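3.2 Tests outside the workshop

The finger linkages were first tried on the bench at Tredwood with folded towels. A towel on a flat table is an easy object, so we repeated the trials on a bed, where the ground under the garment is also soft. The operator holds the grippers by hand and the recording is made from the tool side.

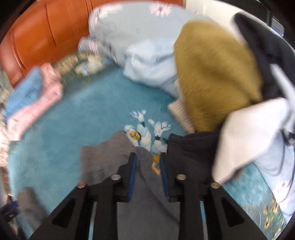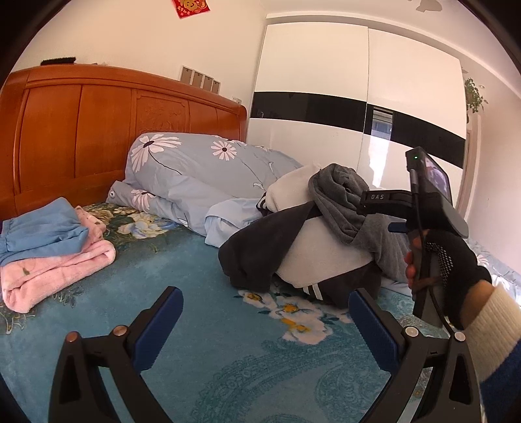 Figure 8. Garments on a teal plush blanket, seen from the hand-held grippers during the bed trials.

3.3 Choice of the finger pads

The pads are the part which we changed most often. The first set was printed by Ilham Slaoui in a hard material and it slipped on smooth knitted cloth. The second set was softer, but after 121 grasps the edge began to come off from the finger. For the third set we glued the pad along its whole length and left it under a weight during one night. This set survived all 253 grasps of the January series, and we kept it for the later work.

A second difficulty is the blanket itself. When the fingers close too low, they take the pile together with the garment, and the force reading is then of no use. Eusebio Rivas proposed to begin closing a little above the cloth and to go down slowly while the gap becomes smaller. With this change the mixed grasps became less frequent, although they did not disappear with thin sleeves. We did not try other blankets, so we can not say how much the result depends on the length of the pile.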